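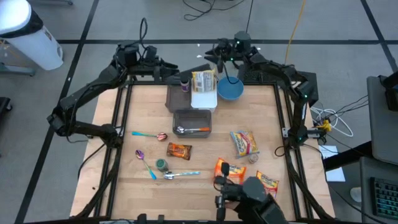
Lesitz Color-Handle Spoons and Open Sorting Bin

Item no. 2111
Sold by Amia Kitchen Supply, Flelville

Spoons with colored handles, sold singly or in mixed sets, and an open-top bin to keep them in. The handles come in several colors, including orange, teal and bright blue, so each person at the table can keep to one color. Bowl finishes vary as well. Silver and purple are both in the current range. If you need a certain handle and bowl together, put it in the order notes and we will match it from stock.

The bin is rectangular, dark gray and open at the top. A spoon lies flat inside it. It can stand on a counter or go in a deep drawer.

What you get
Mixed set: 8 spoons, colors as available
Sorting bin: sold separately
Single spoons: choose the handle color at checkout

Trays, white containers and the round blue bowl are listed under Table Storage. The bowl is a good size for one serving of cereal or soup.

Care
Wash by hand in warm water with a mild soap. Do not use steel wool on the colored bowls -- it will scratch the finish. Dry before putting away. The bin can be wiped out with a damp cloth.

Ordering
Orders placed before noon ship the same day. Schools and cafeterias buying 132 spoons or more get the case price. Write to Pierina Marino in wholesale for a quote, and include the delivery address and the colors you want. Single-color cases take longer to pack than mixed ones.

Returns
Unused items can be sent back within one month. Keep the packing slip. Mixed sets must come back complete -- we can't refund part of a set. For a missing or damaged spoon, contact Oğuzhan Tuncer at the Flelville store with your order number.

Updated August 28, 2026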